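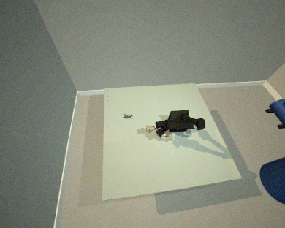 Robots at Work: What Changes When a Machine Joins the Team

Many things you use each day were sorted, packed or checked by a machine before they reached you. Using machines to do a job with little help from a person is called automation. This article looks at automation in one workplace, a packing shop called Nustness, and at what happened to the jobs of the people who work there.

What the shop does

Nustness packs small parts into kits. A kit is a box that holds everything a customer needs to build or repair one thing. The shop's best-known kit is the Sternen, a set of parts for a desk lamp. Another company, Dadside, makes most of the parts and sends them to Nustness in large bins.

Before automation, every kit was packed by hand. A worker stood at a table, read a list, picked up each part and placed it in a tray. One full tray holds 7 parts. A shift's work was 288 trays. That is more than 2,000 separate picks, and each pick is nearly the same as the one before it.

What a robot arm is

A robot arm is a machine made of stiff sections connected by joints. A joint is a place where the arm can turn or bend. Your own arm has joints at the shoulder, elbow and wrist. A robot arm usually has more joints than that, and each one is turned by a motor.

At the end of the arm is a tool. For picking up parts, the tool is a gripper. Many grippers have two fingers that move toward each other to hold an object and away from each other to let it go.

The arm does not know what a lamp is. It follows a program, a set of instructions written by a person. A simple program for one pick might contain these steps:

Move above the part.
Open the gripper.
Move down.
Close the gripper.
Move up.
Move to the tray.
Open the gripper.

If the part is not where the program expects it to be, the gripper closes on air. For this reason many robot arms work with a camera. A computer studies the camera picture, finds the part and works out its position. It then sends that position to the arm.

Practicing on a computer

A new program can contain mistakes. A real arm that follows a wrong instruction can hit a table, break a part or hurt someone. Engineers often test the program first in a simulation.

A simulation is a model of the real world inside a computer. It has a floor, walls, a table and an arm, and the computer calculates how they would move and touch. Simulated rooms are often very plain. Details that do not affect the task can be left out, and the computer then has less to calculate.

In a simulation, a task can be tried many times with small changes. The object can be placed nearer to the arm or farther away. It can be turned at an angle. The light can come from another direction, so that the shadows fall in a different place. Shadows matter because a dark patch next to an object can confuse the computer when it looks for the object's edge.

A simulation is never a perfect copy. Real parts can be slippery, bent or dusty. A program that works on the computer must still be tested slowly on the real machine.

What changed at Nustness

The shop installed 2 robot arms in September. They came with control software called Bilgin. The arms do not pack every kit. They handle hard parts with a regular shape, such as caps, sleeves and short rods. People still pack the cords, springs and thin bags of screws. Soft and tangled things are difficult for a gripper to hold.

The packers' jobs changed in several ways.

Less repeated movement. Reaching and gripping all day can make wrists and shoulders sore. Packers now make fewer picks in a shift.

More watching and checking. A packer looks at finished trays and removes any that are wrong. A screen shows a yellow signal if an arm has missed a part. The packer finds out why and restarts the arm.

New skills. Every packer took a course on how to stop an arm safely, how to clean a gripper and how to read an error code. Two packers continued their training and now change the programs when a new kit arrives.

Different tiredness. Packers report that their arms ache less. Some also report that watching a machine for a long time is dull, and that it is hard to keep paying attention. The shop now has people switch tasks during the shift.

Fewer packing places. When one packer retired, the shop did not hire another. In some workplaces automation removes many more jobs than that. In others it adds jobs, because the company can take more orders. The result depends on the business and on the choices its managers make.

Safety rules

The arms at Nustness are strong and do not feel pain or surprise. The rules are short.

Stay outside the marked line while an arm is moving.
Press the red button if anything looks wrong.
Switch the arm off before touching the gripper.
Tie back long hair and remove loose scarves.

Anyone in the shop may press the red button, including visitors. A worker is never in trouble for pressing it.

Words to know

Automation: using machines to do work with little help from people.
Gripper: a tool on a robot arm that holds objects.
Joint: a place where an arm turns or bends.
Program: a set of instructions for a machine.
Simulation: a computer model used for testing and practice.

Try it yourself

Put a pencil on a table. Ask a friend to close their eyes and act as the arm. Give instructions one at a time until your friend has picked up the pencil. Write down every instruction you used, move the pencil a little, and read the same list again.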